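How does a 3D printer know what to print?

Zisdale Young Makers – Find Out pages
Written by Hiu-tung Lai

An ordinary printer puts ink on paper. A 3D printer makes solid things, such as a plastic whistle, a chess piece or a new knob for a drawer. It does this by melting plastic and laying it down in very thin lines, one layer on top of another.

The printer is not clever. It can't look at a drawing of a whistle and work out how to make it. Someone has to turn the drawing into a long list of small instructions first, and that job is called slicing.

Starting with a model

Everything begins with a 3D model. This is a shape stored on a computer. You can turn it round on the screen and look at it from underneath. The outside of the model is made of lots of flat triangles joined at their edges. If there are enough triangles, and they are small enough, even a ball looks smooth.

A model only tells you what shape something is. It doesn't say where to begin, how fast to go or how hot the plastic should be.

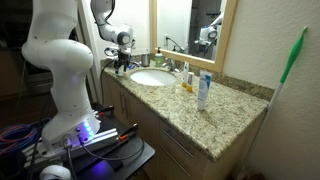
A robot arm with blue lights on its base, beside a bathroom sink.

Cutting it into slices

Think of a loaf of sliced bread. If you took the slices out of the bag and stacked them up in the right order, you would have the shape of the loaf again. A slicer is a computer program that does the same thing to a model. It cuts the shape into flat slices from the bottom to the top.

The slices are much thinner than bread. Each one is often only a fifth of a millimetre thick. A toy boat that is 40 millimetres tall would be cut into 200 slices at that thickness.

You can choose thicker or thinner slices. Thin ones give a smoother boat, but there are more of them, so the printing takes longer. With thick slices you can feel small ridges if you run your fingernail up the side.

The slicer we use at Zisdale is called Stenduveck. There are many others and they all do much the same job.

Drawing the path

When the model has been cut up, the slicer looks at each slice and plans a route for the nozzle. The nozzle is the small metal tip that the melted plastic comes out of. First it goes round the outside edge of the slice, usually two or three times. These lines are the walls. 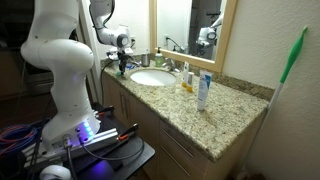 Next comes the middle. Most printed objects are not solid all the way through, as that would use a lot of plastic and take a long time. The slicer fills the inside with a pattern of crossing lines, or sometimes a honeycomb. This is called infill, and you can choose how much of it you want. A chess piece needs very little. A coat hook needs more, because people will hang heavy coats on it.

The filled part is hidden when the print is finished. If you ever break a print by accident, have a look inside before you throw it away.

Holding things up

Plastic that comes out of the nozzle has to land on something. Imagine printing the letter T standing up. The tall part is easy, but when the printer gets to the bar across the top, the two ends have nothing beneath them and the plastic would droop.

The slicer can add thin pillars under the ends to hold them up. These are called supports. You snap them off afterwards, with a grown-up's help if they are sharp. You could also turn the T upside down before slicing it – then it doesn't need any supports at all.
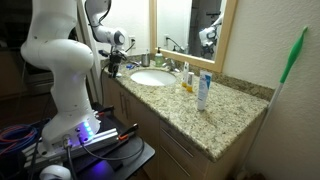
The list of instructions

The last thing the slicer does is write everything down in a code called G-code. It is plain text, so you can open it and read it. One line might tell the nozzle to move to a certain spot while pushing out a little plastic. Another might set the temperature or switch on a fan. Even a small object can have far more than 1,000 lines.

The printer reads the first line, does what it says, then reads the next. It carries on like that until it reaches the end of the list.

Words to know

Model: a 3D shape stored on a computer.
Slicer: a program that cuts a model into layers and plans the printing.
Nozzle: the tip where melted plastic comes out. It gets very hot, so never touch it.
Infill: the pattern inside a print.
Supports: extra pillars that are removed afterwards.
G-code: the list of instructions for the printer.

Try it yourself

Make a small hill out of modelling clay. Ask an adult to help you cut it into 6 flat slices, then draw round each slice on paper. Lay the drawings out in order and see if a friend can guess the shape.

Next page in January: why prints sometimes stick too well to the bed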